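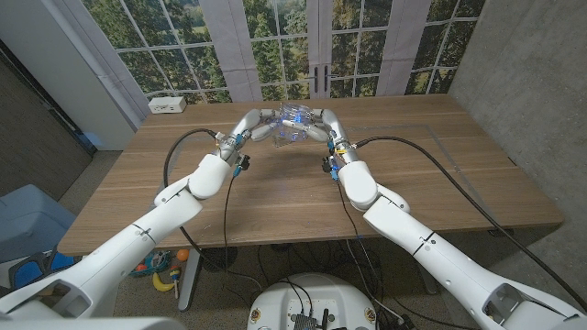
The Skovard evaluation kit has been on my bench for six weeks, and the loan is nearly up. I asked for it with one question in mind: can a pair of five-digit hands deal with clear containers well enough to replace the parallel grippers I normally use? Most of my paid work is sample handling for small labs near Avham, and most of what those labs own is transparent, smooth and slightly different in diameter from the last one they bought.

The kit is a left hand, a right hand, wrist adapters, a power supply and a license for Skovard's control software. You supply the arms. I mounted the hands on the Pramesow pair I already had. The adapters fit without shimming, and the bolt pattern matches the drawing in the manual. The drawing for the cable exit doesn't match. On paper the power and data lines leave the wrist along the forearm. In practice they need slack for wrist roll, so they end up arcing away from the arm and dropping off the table. If you have a tight cell, plan the cable path before you plan anything else. I lost two evenings to a connector that worked itself out at the end of wrist travel, and fixed it with a tie and a longer loop.

Setup from the box to a first commanded finger movement took an afternoon. Calibration is per joint, and the software walks through it in a sensible order. It stores the result on the hand, so a hand can be moved to another arm without repeating the whole thing. I tried this once and it held.

The main test was a two-handed one. Right hand picks up a clear container, left hand comes in to meet it, control of the object changes over, left hand sets it down. It's a dull task and a hard one. The closing hand has to stop on contact without pushing the object out of the other grip, and with thin plastic there is very little force to detect.

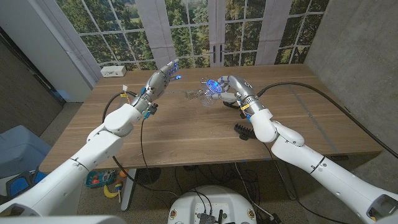
Right hand gripping the container, left hand facing it across the gap.

I ran 600 transfers over the loan period, with the force threshold as the only thing I changed between blocks. At the factory threshold the receiving hand closed too hard and rotated the container in the giving hand. Nothing broke, but the pose estimate was useless after that. Dropping the threshold by 3 steps in the configuration file gave me the best results. Dropping it by 6 made the hand report contact while it was still in free air, apparently from friction in its own joints. Skovard's documentation recommends leaving the value alone. I would not.

The thumb is the strong part of this design. It is wide and it opposes the index finger properly, so a jar can be held between those two while the remaining fingers stay out of the way.
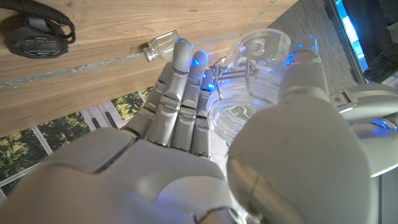 That matters on a crowded bench, where an idle finger can easily knock over whatever is standing next to the target. The software lets you park individual fingers during a grasp, and I ended up parking the ring and little fingers for nearly everything smaller than a drinking cup. The penalty is speed. Parking and unparking adds a noticeable pause to each cycle, and I couldn't find a way to overlap it with arm motion. Adjoa Sarpong, who wrote the Pesonen bridge I use between planner and arms, looked at the command log and thinks the hand controller is simply waiting for every joint to settle before it accepts the next message. She has sent Skovard a patch. No answer so far.

Object detection was the other problem, and it took me longer to sort out.
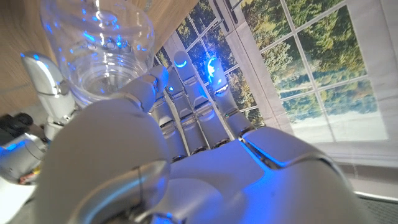 My detector is trained on ordinary labware under ordinary room light, and its confidence fell sharply whenever a hand got close. I spent a while blaming exposure settings. The cause was the status lighting in the fingers. A clear bottle with molded ridges and a threaded neck picks up dozens of small blue reflections, some of them dots and some short streaks, and my detector treats them as edges. The fix was to turn the brightness down in the configuration file. There is no physical switch and the setting doesn't survive a power cycle, so it goes in the startup script.

Other notes, in no order. The fingertips are smooth and would benefit from a grippier sleeve, which Skovard lists as an accessory but didn't include. Noise is low enough to talk over. The hinges collect dust and there is no guidance on cleaning them; I used a soft brush. The manual's error table stops at code 9, and the hands can produce codes well above that.

Would I buy it? For a lab that only moves one kind of tube, no. A parallel gripper with shaped jaws is cheaper and faster, and you can have it running by lunch. For mixed glassware and plasticware with two arms already in place, I'd ask for a second loan once the firmware accepts overlapping commands. I still have the threshold logs and will post the configuration files when I've stripped the client names out of them.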